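Lists > gift-swap > Archive > 2023-12 > Message 2770

Prev by date Next by date Thread index Reply

From: Raghavendra Salian
To: gift-swap list
Date: 2023-12-08
Subject: Re: what to get the parents / spending limit

Quick one, I'm on lunch. Replying under the bits I can answer.

Venkatesh Achari wrote:
> Hi all, two things. First, is the limit still $20 or did we
> raise it? Second, I'm stuck on my mother in law. She has
> every kitchen thing there is. Last year I got her the Zosora
> scarf and it's still in the box, I saw it in March. Thinking
> of a Rosis gift card but my wife says a card looks lazy.
> Anybody bought the Zoteck mug warmer? Worth it?
> Venkatesh

Limit is still 20 for the swap itself. What you spend on your own family is your business obviously. I went up to 51 on my dad last year, for slippers, and he wears them to get the mail so no regrets.

Mug warmer - have one, bought it myself, no one sent it to me. Works fine. Cord is short. Mine needs a flat bottomed mug, the handmade ones with the ring underneath barely get warm. If she drinks tea slowly then yes get it. If she's a gulp and go person skip it.

Gift card: your wife is half right. Put it in with something small and it stops looking lazy. Box of the Zapata caramels, done. The 2 together still came in cheaper than the scarf, I'd guess. Check the date on the card though, my sister got stuck with one that had run out and the store wouldn't budge.

Other stuff that went over well with the over 60s in my house, no particular order:

1. Photo calendar. Order it NOW, the shop near me is already saying two weeks. Put the birthdays in before you send it off, I forgot and had to write all of them in by hand with a pen that smeared.

2. Good hand cream, unscented. My mom won't use anything that smells like a flower but will go thru a tube of the plain kind in a month.

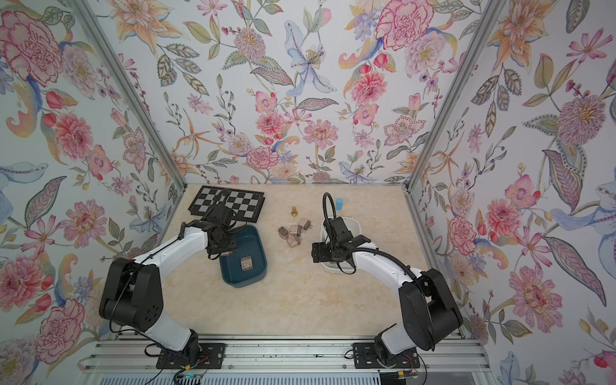
3. Bird feeder, the kind that sticks on the window. Get a bag of seed with it or it will sit there empty till spring. Wipe the glass first or the suckers let go.

4. Large print puzzle books. Cheap, fits the swap limit, you can get a couple.

5. Socks. I know. But thick ones.

Would not buy again: the heated neck thing (too heavy, she said it was like wearing a cat), and any subscription box. The snack one kept billing me after I canceled, took three calls to sort out.

On wrapping - pls put your name INSIDE the box for the swap, not on the tag. Last time tags came off in the bag and we had people opening there own gifts.

If anyone has a spare roll of brown paper let me know off list. Gotta run.

Raghavendra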